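Paslow Shared Workroom
Progress report to the Medeo Fund
May 2020

Period covered: from the start of the grant in October to the end of last month

1. Summary

The grant pays for the supplies and furnishing of the shared workroom at Steststead, and for the time it takes to put the room in order. The work is mostly on schedule. The drinks supplies have moved to a single system, the main table has been set up the way we described in the application, and the first full stock count is finished. Two items are behind: the floor storage and the written guide for people using the room. Both are covered below.

Spending is within budget. We are not asking for a change to the total, but we would like to move a small amount from one line to another, as set out in section 6.

2. Cups and drinks supplies

Before the grant, the room ran on a mix of mugs, plastic tumblers and whatever was left over from meetings. Mugs were left in the sink and the tumblers cracked. In the application we proposed a single type of paper cup, bought in bulk and kept in one place.

We placed the order with Tsolakis in two parts. The first part was a trial of 322 cups. They held up well enough with hot drinks, although a few people said the sides got too warm to hold with coffee straight from the machine. We looked at a double-walled cup and decided against it on price. The second part brought the total bought to 2,000. The cups are white with a printed flower and leaf design, and they nest closely, so a tall stack takes up very little of the table.
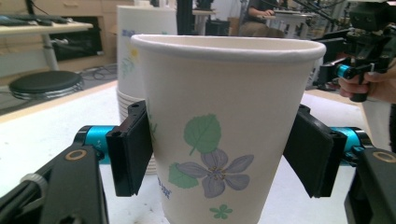

The plain white version of the same cup was slightly cheaper, but it was out of stock when we ordered and the supplier could not give a delivery date. We took the printed one at a small extra cost. It has had one useful effect. People recognize the cups as belonging to the workroom, and fewer of them are carried off to the offices upstairs.

The delivery came in cartons that were too deep for the shelf. We cut the first few down and have since asked for the smaller size, which the supplier has agreed to for any repeat order. One sleeve had been crushed in transit and was credited.

Use was higher than planned in the first weeks. We had allowed for one cup per person per visit, and many people took a fresh one each time they went back for a drink. A short note by the drinks point asking people to keep their cup for the session brought this down. We have also stopped putting out more than one or two stacks at a time. When there were several out, people pulled from all of them and the loose ones ended up on the floor.

The count at the end of the period showed 422 cups left, including the open stacks. At the present rate that is enough to carry us to the next order without a gap.

3. The tables

The main table was the largest furniture item in the application. It has to serve for sorting, packing, hand work and the occasional meeting, so we asked for one broad surface in place of several small ones. The old arrangement of three tables pushed together never sat level, and anything round rolled into the joins.

The light-colored surface was chosen so that small parts are easy to find. The drawback is that it shows every mark. Scuffs and smudges appeared within the first weeks and not all of them wipe off. Warm water and dish soap deal with most of it. The cleaning paste we tried on a test patch left a dull spot, and we have not used it again.

We looked into a clear protective sheet. The quote was more than we had set aside, and the sheet would have reflected the overhead lights. The people who use the table most said they would prefer the marks.

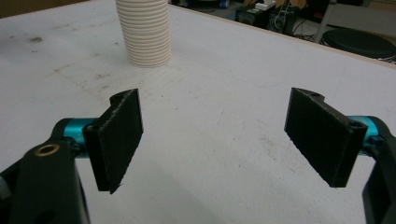
Does the marking mean the surface will need to be replaced during the grant?
We do not expect to replace it. The marks are cosmetic, and the surface is still flat and sound. If it gets bad enough to bother people, a new top layer can be put on for a small part of the cost of a table, and we have kept the supplier's details for that.

We also tested a few ways of keeping part of the table covered for messier jobs. Brown paper tore and had to be thrown out after each use. A fabric cloth bunched up under people's arms. Foam board was the best of the three. It is light, it gives a soft surface for cups and other items that dent easily, and it can be turned over when one side gets dirty. Left loose it slides, so it needs to be clipped down at the sides before anyone starts work. We have added clips to the supplies list.

The board does pick up brownish marks, and we plan to replace it about twice a year. That cost is small and sits under consumables.

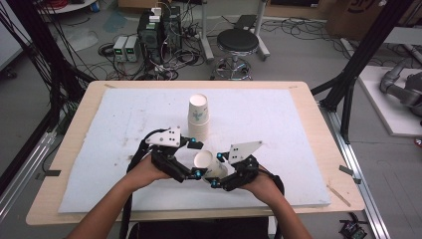 4. STORAGE AND FLOOR AREA

Progress here has been slower than we wanted. The plan was to have the floor under and behind the desks clear by the end of the period. It is not clear yet. Cables are the main problem. There are more of them than the original survey showed, and several were unlabeled, so we did not want to pull anything out without knowing what it served.

Labeling is now about half done. The next step is a cable tray along the back of the desks. We have a price for this, and it fits the storage line. Until the tray is in, we have asked people to keep bags and boxes out of the walkway.

The open cabinet was meant to hold spare supplies. At the moment it is partly taken up with cables too, so the unopened cartons are being kept in the corridor closet. This works, but it means a walk each time a stack runs out, and it makes the stock count harder to keep up.

5. Use of the room

The room was open for 12 weeks of regular sessions during the period. Attendance was steady in the mornings and thin in the late afternoon. We have moved the late session forward by an hour and will report on whether that helped.

Comments from users were mostly practical. The stools were said to be fine for short jobs and tiring for long ones. Several people asked for a second trash can, and one has been bought. There were also requests for a hook rail for coats, which was not in the application and has not been done.

The written guide is late. A first draft exists - it covers setting up the table, putting out supplies and closing the room - but it was written before we changed over to the clipped board and needs to be redone. We expect to send you a copy with the next report.

6. Budget

Furniture came in under the estimate, mainly because delivery was free on the large table. Consumables ran over, mostly from the early use of cups and the extra cost of the printed design. We ask for your agreement to cover the overrun from the furniture saving. The total stays the same. Receipts are attached in the order of purchase.

7. Next period

Finish labeling the cables and install the tray.
Clear the cabinet and move the cartons out of the corridor closet.
Place the repeat order for cups in the smaller carton size.
Rewrite the user guide and send a copy to the Fund.
Get one more price for stools with a back.

Please send questions on this report to the Paslow office at Steststead. We would be glad to have a reply on the budget request before the repeat order is placed.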